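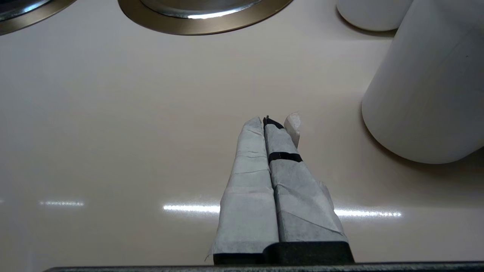 4. Setting up your stall on event day

This section is for food and drink stallholders at the Letumum night market. Read it together with section 3 (Fees and permits) and keep a printed copy at the stall.

4.1 Before you arrive

1. Check your pitch number in the confirmation email. Pitches run from the river gate up to the bandstand and are marked on the ground in yellow chalk.
2. Charge your Talta card reader overnight and pack the spare cable.
3. Label every extension cord with your stall name. Cords without a name are put in the lost property box at the end of the night.
4. Print your allergen list in large type. One copy goes on the front of the stall and one stays behind the counter.

Note: If your menu has changed after March, send the new version to Yolanda Garrido at the market office. Dishes that are not on the menu we hold may not be sold.

4.2 Unloading

1. Enter by the mill road only. The bridge is closed to vehicles from noon.
2. Show your vehicle pass at the barrier. There are 2 passes per stall. Extra helpers should park at the school and walk down.
3. Drive to your pitch at walking speed with your hazard lights on.
4. Unload everything first, then move the vehicle to the lower field. Put up your canopy when you get back.

Caution: Do not leave an engine running while you unload. The pitches near the bandstand are close to the children's lantern workshop.

4.3 Canopy and weights

1. Open the frame halfway with one person on each side.
2. Fit the roof cover and fasten all four corners before raising the legs.
3. Raise the legs one notch at a time until each one clicks.
4. Hang a weight on each leg. Stakes are not allowed anywhere on the paved area.
5. Turn the back wall toward the river if there is any wind.

Caution: If the stewards call a wind stop, lower the canopy to its first notch and wait. Do not try to hold it up by hand.

4.4 Power

1. Find the gray Van Leeuwen distribution box nearest your pitch. Your socket number is the same as your pitch number.
2. Check that everything at your stall is switched off.
3. Plug in and run the cord along the back of the row, under the rubber matting.
4. Switch on one appliance at a time, starting with the fridge.
5. If the breaker trips, unplug the last appliance and call the electrician, Kristof Visser, on extension 271. Do not open the box yourself.

Note: String lights must be battery or low voltage. Please use warm white, as the light show on the mill wall starts at dusk and colored bulbs wash it out.

Caution: Fryers and kettles may not share one extension cord.

4.5 Water and waste

1. Collect drinking water from the blue tap beside the first aid tent. The tap by the boathouse is river water for the flower beds.
2. Set up your handwashing station before you unpack any food.
3. Pour used oil into the drum marked Heseo behind pitch 7. Let it cool first.
4. Flatten cardboard and stack it at the back of your pitch. Collection is at closing time.

4.6 Opening check

A steward comes to every stall before the gates open. Have these ready:

- Food handling certificate
- Fire blanket, within reach of the cooking area
- Allergen list on display
- Fridge thermometer

Once the steward signs your card, clip it to the front left leg of the canopy. A stall without a signed card stays closed until it has been checked.

For problems during the evening, call the market office on extension 398. The office stays open until the last vehicle has left the field.

Packing down is covered in section 5.

Last revised 2025-04-17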